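Minutes – Manipulation Methods Group, Gralstead
August 11, 2018

Present: Toshiko Sakamoto (chair), Aslak Sandberg, Chiharu Ueda, Setsuko Aoki (minutes)
Apologies: Takeshi Fukuda

1. Previous minutes
Accepted with one correction: the Sallholm dataset has 600 episodes, all teleoperated.

2. Policy training on kitchen tasks
Aslak reported on the comparison of 2 training sets, the Sallholm set alone and the same set extended to 1,000 episodes with varied object positions. Each policy was run for 30 trials on the cup and basket tasks. The extended set did better on cups. On the basket the difference was too small to report. Chiharu asked whether start poses were matched between the runs. They were matched for cups only – the basket trials will be repeated.

3. Scoring
Grasp and placement are to be scored separately from now on. A dropped object that is picked up again counts as a failed placement. Setsuko to update the scoring sheet.

4. Labelling
Prorkwood exports still lose the gripper state when an episode is trimmed. Chiharu has a workaround and will circulate it.

5. Paper
Draft methods section to Takeshi for comment. Toshiko wants the Miyazaki results kept out until they are rescored. Submission remains planned for January.

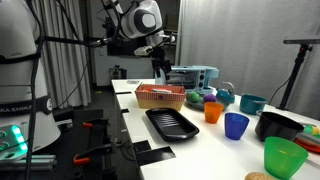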